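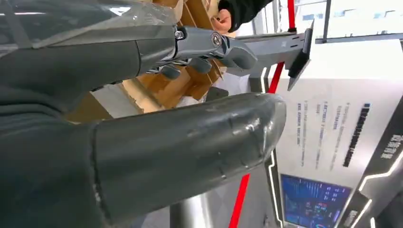 O planejador de força é a parte do Palma que mais me tirou o sono neste semestre, e olha que a concorrência é boa. Para quem caiu aqui agora: Palma é o nome do pacote que eu mantenho para controlar mãos com vários dedos, e ele decide quanto cada junta fecha, em que ordem e quando parar. Pegar uma barra cinza comprida, com aquela fileira de rasgos retangulares e uma placa preta inclinada na ponta, é um pesadelo gostoso para esse código, porque quase todo o comprimento fica para fora da mão. O planejador antigo olhava só para o contato dos dedos e achava tudo lindo, sem fazer ideia do torque que uma peça dessas joga no punho.

A versão antiga tratava qualquer objeto como se fosse um bloquinho com o peso no meio da palma. Funcionava com lata, com caixa pequena, com bola. Aí chegava uma peça comprida e a ponta ia descendo devagarinho, os dedos apertavam mais para compensar, a corrente subia, o limite de segurança disparava e eu ficava olhando para o log com cara de tacho. Passei uma noite inteira convencido de que o problema era ruído no sensor! Não era. Era uma linha minha, de muito tempo atrás, que zerava o momento estimado sempre que o objeto não tinha modelo cadastrado. O comentário do lado dizia "provisório". Pois é.

O que mudou na prática: agora o Palma faz um movimento pequeno de punho logo depois de fechar os dedos, uma balançadinha mesmo, e estima o centro de massa pela diferença de torque entre as poses. São 20 amostras, depois um ajuste por mínimos quadrados que qualquer aluno de graduação escreveria melhor do que eu. Com isso na mão ( desculpa o trocadilho ) o planejador distribui a força entre os dedos de um jeito bem menos burro. O polegar trabalha mais, o mindinho quase descansa, e os motores esquentam menos.

Rodei a bateria toda no simulador, o Eria, que é lento mas que eu conheço pelo avesso. Foram 636 pegadas e sobraram 9 falhas que ainda não entendi direito. Desconfio de umas poses em que o dedo encosta no objeto com a lateral da falange, coisa que o modelo de contato do Eria resolve de um jeito meio criativo. Se alguém aí já brigou com contato lateral em cápsula, me escreve, por favor.

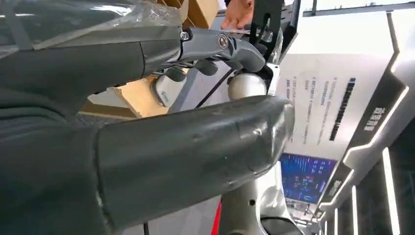 Outra novela foi a detecção de colisão entre as partes do próprio sistema. O Hiteritz, que é o módulo que cuida disso, trabalha com uma lista de cápsulas e esferas aproximando cada segmento, porque calcular distância entre malhas completas em tempo real era pedir para travar. Cápsula serve que é uma beleza para uma peça escura e grandona de ponta arredondada, e a junta esférica branca logo adiante vira uma esfera com uma folguinha. O que não entra em lista nenhuma é um cabo preto fininho atravessando na diagonal, ou um plástico transparente todo amassado por cima de um segmento, ou os dedos de uma pessoa chegando pertinho do mecanismo.

Para o cabo, o que eu fiz foi quase uma gambiarra: uma zona de cautela definida à mão, onde a velocidade máxima cai bastante. Feio, mas resolve. Para gente, a regra é outra e não tem negociação – qualquer coisa que a percepção não consiga explicar dentro do volume de trabalho congela o plano. Já o plástico me dá dor de cabeça, porque a câmera de profundidade enxerga através dele, ou enxerga o reflexo, ou não enxerga nada, dependendo da luz do teto. Por enquanto eu marco esses pontos como desconhecidos e deixo o Hiteritz ser medroso. Prefiro mil vezes uma parada boba.

Isso deixou tudo mais lento, claro. O ciclo de verificação foi para uns 7 milissegundos, e eu queria bem menos. Tem muita gordura para cortar ali, começando pelos pares de segmentos que nunca podem se tocar e que eu continuo testando a cada volta por pura preguiça de gerar a matriz de exclusão. Está na lista para junho, junto com a integração com o Skesport, que é onde vão morar os logs e os gráficos. Hoje eu abro tudo num script que desenha as curvas umas em cima das outras, todas em azul, e passo metade do tempo tentando adivinhar qual dedo é qual.

O ramo novo já está no repositório, com o estimador desligado por padrão. Para ligar é só mudar a opção no arquivo de configuração da mão, e recomendo começar com o limite de corrente bem baixinho. Ainda falta escrever a documentação do movimento de punho, principalmente a parte dos limites de cada junta, e essa eu quero terminar antes de mexer em qualquer outra coisa.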